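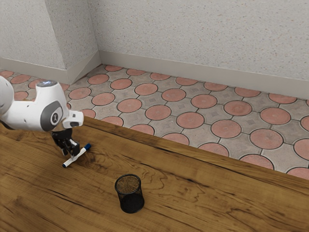
Ojārs Mets wrote back after my last report that he'd read it twice and still couldn't tell whether Kurstead and Flirden were one company yet or two companies sharing a phone number. Fair enough! The short answer is that we're one company on paper, one company for payroll, and still two companies when a customer rings up and wants a tank looked at. The long answer is the rest of this report.

4 November 2024
By Inese Bite

Money first, as that's what Raudsepp put in. The second part of the loan came through on time and most of it has gone where we said it would. The Flirden lease is paid off, the old owners have had their second payment, and we've bought out the contract on their van fleet (a miserable contract, I'd like whoever signed it to feel bad for a minute or two). What's left is set aside for the records move. I haven't touched it for anything else, although I was tempted in the summer when the yard roof started leaking.

The records move is the big one, so let me explain where we are. Flirden kept every job in its own folder with its own naming habits, going back to when the business was a man and a truck. Kurstead keeps everything in Trerkus, by customer and then by asset. To get the one into the other, somebody has to open each folder, work out which vessel or pipe run it belongs to, and check that the wall thickness readings are in units we use. We started with 2308 folders. I thought we'd be through them by now and we aren't. The plain ones went fast, and then we hit the refinery work, where the same line has been given a new number every time the plant changed hands. Those take an afternoon each, sometimes more if the customer's own drawings are out of date too.

I'd told you the move would finish this quarter. It'll be April. I'd rather give you that date now and keep it than move it again in the next report. Ojārs asked whether more hands would help, and I don't think they would, much. The people who can sort out the refinery folders are the ones who did the jobs, and they're also the ones out on site earning.

On staff, it's mostly good. We took on 20 inspectors from Flirden and I was braced to lose a bunch of them, the way you do after a sale. We've lost two. One retired, which we knew about, and one went to a competitor for a day rate we couldn't match and (between us) wouldn't have wanted to. The others have all moved onto Kurstead terms. The travel allowance caused some grumbling. Flirden paid it by the mile and we pay it by the day, so anyone living far out came off worse. I've agreed to pay by whichever works out better until the end of the year, and then we'll set one rule for everyone. It costs a bit more than I'd budgeted, and I think it was worth it.

Qualifications took longer than they should have. Our written practice and theirs didn't line up on ultrasonic work, so 13 people had to sit a practical again before I'd let them sign reports under the Kurstead name. They were good sports about it. Everyone has now passed, including the fellow who told me on day one that he'd been doing this since before I could drive (he has, and he got the best mark).

Customers next. All the large Flirden accounts have signed over to us except one, and that one is stuck with their legal people over the liability wording. Their site manager is happy and keeps booking us under the old agreement, so the work hasn't stopped. I'd like your lawyer to look at the clause if there's time in the week. It's a short one.

We also won a new job that neither company could've bid for alone: storage tank floors, 8 tanks over two seasons, with rope access for the shells. Flirden had the rope team and we had the floor scanning kit. I was so pleased I rang Ojārs from the parking lot. The margin isn't wonderful on the first season because we have to rent a second scanner, but it gets better after that, and the customer has more tanks.

Things I'm not happy about: invoicing is slow. We're sending bills out of two systems and the Flirden one needs a person to type in the purchase order by hand, so mistakes creep in and then customers sit on the invoice. Cash was tighter in the last two months than I like. I've moved the Flirden billing over to our office as of this week and will send you the overdue list separately, with names.

The roof is fixed, by the way. It came out of the ordinary maintenance budget.

What I need from you before the next report is the lawyer's eye on that clause, and a yes or no on renting the second scanner through the existing credit line. I can make either answer work on the scanner, but the rental people want to hear from me soon. Call if any of this is unclear, mornings are best.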